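Student Projects / Robotics / Papers

4. The Tabletop Sorting Task 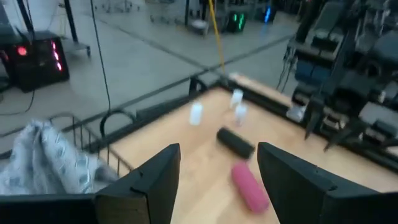 Plulmont, February

Figure 1. Wrist view from the left arm during a sorting run, with the two cylinders, the three white bottles and the second arm at the right side of the table.

4.1 Why this task

By the middle of the course, every team in the Meltari project class could move one arm to a point and close the gripper on something. We wanted a task that would make two arms matter, and that a student could explain to a visitor in one sentence. The one we settled on is simple to say: bottles go to one side, cylinders go to the other, and neither arm may touch the other. It took us far longer to do than to say, and we enjoyed nearly all of it.

The object set was picked for its range of trouble. A small upright bottle tips if a finger brushes it near the top. A cylinder lying on its side rolls as soon as one finger arrives before the other. The pink one in Figure 1 has a matte, slightly textured surface, while the black one catches a highlight on its rounded end, and our first color-based detector handled the two very differently. Pink was found from almost any angle. Black kept being confused with the gripper fingers, which are also black and sit in the wrist view all the time.

4.2 Collecting the runs

We recorded 400 runs by teleoperation, with students taking turns at the controls in short shifts. Of these, 54 were dropped before training, mostly for timing faults between the two arms' logs. A run was kept even when the operator missed a grasp and tried again. We argued about this for a whole afternoon! The group that wanted only clean runs had a fair point, but the policy trained on clean runs had no idea what to do after a bottle fell over, and the policy trained on everything at least reached for it.

Start positions were laid out by hand from a printed sheet. The sheet gave each object a patch of table to start in, so that the cylinders could be close to the left arm in one run and far from it in the next. In the view shown, the pink cylinder lies right in front of the open fingers, with the black one slightly farther back and to the left, and two of the bottles are clustered near the far edge. Paired bottles were the hardest layout for us. The gap between them can be narrower than a finger, and going in from above leaves little room for error.

4.3 Blur in the wrist view

Much of Figure 1 is blurred by motion, including all three bottles. Our first reaction was to filter such images out, and we wrote a sharpness score to do it. The score worked well and the policy got worse. Most of the blurred images came from the quick reach between objects, so filtering them removed the very part of the run where the arm decides where to go next. We put them back, and slowed the top speed of the wrist a little for later sessions.

The Massawe controller made that change easy – one number in a settings file, shared by both arms. Students in the second half of the term never saw the faster setting and wondered what we were complaining about.

4.4 Results on the task

Each policy was tested over 100 trials. The single-arm baseline, which we had borrowed from the Mesomley exercise earlier in the course, was good at isolated bottles and poor at pairs. The two-arm policy did better on pairs and clearly better on the black cylinder, where the second arm could wait on its own side until the first had finished. Its weak spot was the middle of the table, where both arms held back and the run timed out. We came to like these polite standoffs, but they cost us more trials than any dropped object did.

A simple rule giving the left arm priority fixed most of them. Section 5 compares that rule with a learned one.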